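Un brazo barato, un vaso de papel y mis dudas

Llevo desde agosto oyendo que montar un brazo robótico en casa ya es cosa de un fin de semana. No lo es. El mío me ha costado 600 euros, sin contar lo que he tirado, y 33 piezas impresas, de las que 19 tuve que repetir porque los planos de Flovach dan por buenas unas tolerancias que mi impresora no alcanza ni rezando.

El brazo vive en el taller compartido de la calle Nogueira, en un tablero blanco que ya arrastra sus rozaduras. Los dedos de la pinza son negros, con la cara interior estriada. Según el foro, las estrías "lo agarran todo". Ya. 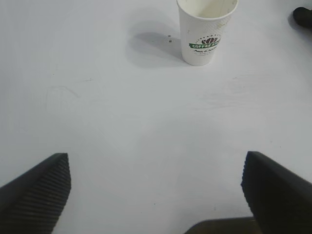

El vaso, de pie, y la pinza abierta.

Elegí un vaso de papel porque me parece un examen más serio que los cubos de espuma de todos los vídeos. Se aplasta con nada, es más estrecho por abajo que por arriba y vacío apenas pesa. Si el programa cierra un poco de más, lo estruja; si cierra de menos, resbala. El control que uso es el de Flallavbridge, versión 1308, que promete "fuerza adaptativa". Por lo que he visto en el código, la adaptación consiste en mirar la corriente del motor y parar cuando sube. Puede servir, pero yo no lo llamaría así en la portada.

También le cambié la velocidad de acercamiento, que de fábrica es una temeridad para algo tan ligero.
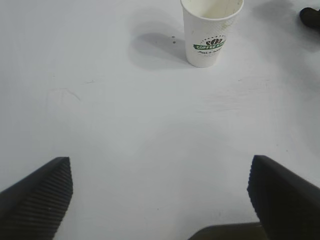

¿Hace falta un sensor de fuerza en los dedos para coger un vaso de papel?
Para empezar, no. Con la corriente del motor y un límite de cierre bien ajustado se puede probar, aunque tendrás que recalibrar cada vez que cambies de objeto.

Lo de recalibrar es lo que más me escama. En Ristumthorpe, el proyecto del que salió el diseño de la muñeca, dicen que se hace una vez y listo. Yo lo repito cada tarde, y los valores nunca coinciden con los del día anterior. Puede ser la holgura del segundo eje, puede ser la fuente de alimentación, que es de saldo. Tengo pedida otra. 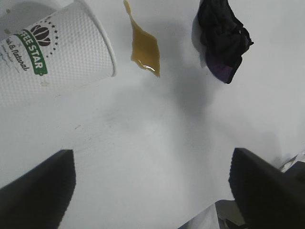
Lo siguiente será rehacer los dedos con un material más blando y dejar las estrías menos profundas, a ver si cambia algo. No espero milagros. Si alguien ha conseguido que la versión 1308 guarde la calibración al apagar, que me lo cuente en los comentarios, con números a poder ser, que vídeos ya he visto bastantes.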